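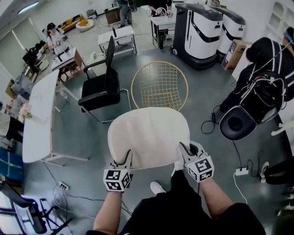
Gripping a cream upholstered chair, with a round wire-mesh chair beyond.

Furniture Reuse Scheme: Arrangements for the Autumn Round

The Stidholm Furniture Reuse Scheme will reopen to member organisations in October. The scheme allows offices, schools and community groups to pass on chairs, desks, shelving and storage that they no longer need, and to request items offered by others. There is no charge for the items themselves, although a contribution towards transport applies to deliveries outside the town.

During the last round, 43 organisations took part and 1,480 items were passed on. Seating made up the largest share by a wide margin. Requests for height-adjustable desks again exceeded supply, and 36 of these remain outstanding from the spring list. Members who submitted such a request do not need to do so again; their place on the list has been kept.

Two changes have been made to the way the scheme operates. Items must now be entered on the register before they are brought to the Aguiar Road store, and each entry should give the height, width and depth in centimetres. Unregistered items will not be accepted at the door. Upholstered furniture must also carry its fire safety label, sewn in or firmly attached. In the spring a number of otherwise sound armchairs had to be turned away for want of a label, and members are asked to check underneath the seat before making an entry.

The store will be open for deliveries and collections every Wednesday from 9.30 am to 3 pm. Vehicles should enter by the Lirance Street gate, as the front yard is being resurfaced. Collections are by appointment only, and an item that has not been collected within 8 working days of being reserved will be offered to the next organisation on the list.

Ms Touran Shokri has taken over responsibility for the register from Mr Nivaldo Vasconcelos, who has moved to the Dostano office. The scheme is grateful to Mr Vasconcelos for his work in bringing the old paper lists into a single record. Questions about transport should continue to be sent to Ms Darlene Boychuk.

Members wishing to offer large quantities, for example when a building is being cleared, are asked to give as much notice as possible. Storage space is limited – particularly for conference tables and tall cabinets – and direct transfer between two organisations can often be arranged.

Contact the Scheme Office | © Stidholm Furniture Reuse Scheme | Back to top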